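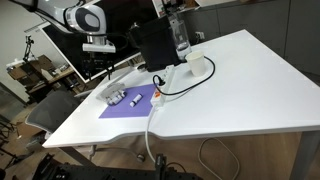
Fig. 2. Arm parked above and left of the purple sheet, gripper empty.

4. Teaching a task by hand

Do section 3 first (power, e-stop, homing). If the pendant still shows error 269, stop and go back.

4.1 Put only the task items on the purple sheet. Edge of the sheet nearly parallel to the front of the table, doesn't need to be perfect.

4.2 Check cables. The black lead on the power strip loops over the white table top, so keep it off the sheet and out of the arm's reach. Cups of anything go well to the right of the strip, or better, on another table.

4.3 Open Omance, new task, give it a name you will recognise in February. "test" is not a name.

4.4 Press and hold FREE on the wrist. Arm goes slack – take the weight with your other hand.

CAUTION: never let go of FREE with fingers between the gripper jaws.

4.5 Lead the arm down to the item. Slow. Slower than feels natural. Tap GRIP to close, lift, carry, tap again to open.

4.6 Go back to the start pose and press SAVE. Do at least 2 good runs before you train on anything.

NOTE: a run stops recording at 2,000 points with no warning. If yours keep getting chopped, you are hovering too long before the pick.

4.7 Bad run? Bin it straight away. Don't keep it "just in case", Omance will happily learn from it.

4.8 Playback at low speed first, hand on the e-stop, everybody's heads clear of the monitor side. The arm swings in front of the screen on it's way home.

Remote control instead of by hand

Same steps, but skip 4.4 and plug the Pereyra handset in before you open Omance, otherwise it isn't found. Left stick is height, right stick is across. Trigger is the gripper. Stand where you can see the jaws directly, dont steer off the screen.

Handset drifting – recalibrate, section 6. Still drifting, ask Milagros Quezada or Hala Soliman.

Last changed 24 March 2023, T. Daza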